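Neser Book Exchange | Home | Branches | Mysteries | Checklists
Reading time: 2 min

Walk-through checklist, mystery and crime room, Drininton branch
Sunday, before opening

1. Shelving, wall bays. Pass. Uprights plumb, anchors tight. Top shelves hold paperbacks only, as required.

2. Shelving, island bays. Fail. Bay 13 is overloaded with hardcover series sets. Move the Kiterau omnibus editions to the bottom shelf and recheck the brackets.

3. Aisle width. Pass at all points except the new-arrivals cart, which narrows the aisle to 27 inches. Park the cart at the end wall.

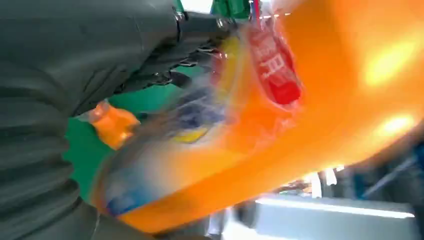
Espinoza replied that the cart was moved there for the noir display and can go back as soon as the display comes down – the end wall has no outlet for the reading lamp.

Comment stands. The lamp can run from the desk outlet, but no cord is to cross the aisle.

4. Step stools. Pass. Rubber feet present on both. One tread is worn and should be replaced by January.

5. Donated books, intake. 323 titles waiting. Check each box for mold, insects and damp spines before it enters the room. Two boxes of cozies were shelved without an intake slip – pull and inspect. 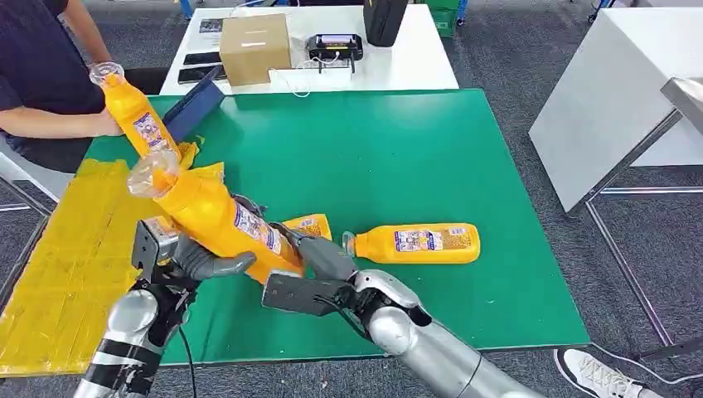 Orange bottle in hand, green mat on the table.

6. Cleaning supplies. Pass with comment. Containers closed and labeled. Store them below the books, never above. Nothing is to be sprayed directly on jackets or page edges.

7. Exits and lighting. Pass. Exit sign lit. Tube over the police procedurals flickers; replace.

8. Floor load. Catalog shows 3,587 volumes in the room, within the limit set for the branch. Recount after the intake boxes are shelved. 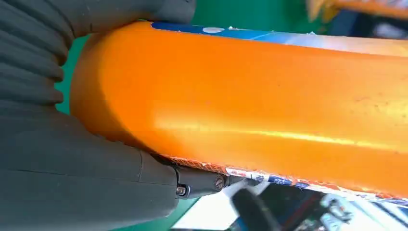

Orange cylinder, held at its left end.

9. Book returns slot. Fail. Flap hinge is loose and the inner edge is sharp. Tape is not an accepted repair. Keep the slot locked until the hinge is changed.

Open items: 2, 3, 4, 5, 7, 9. Recheck item 2 first.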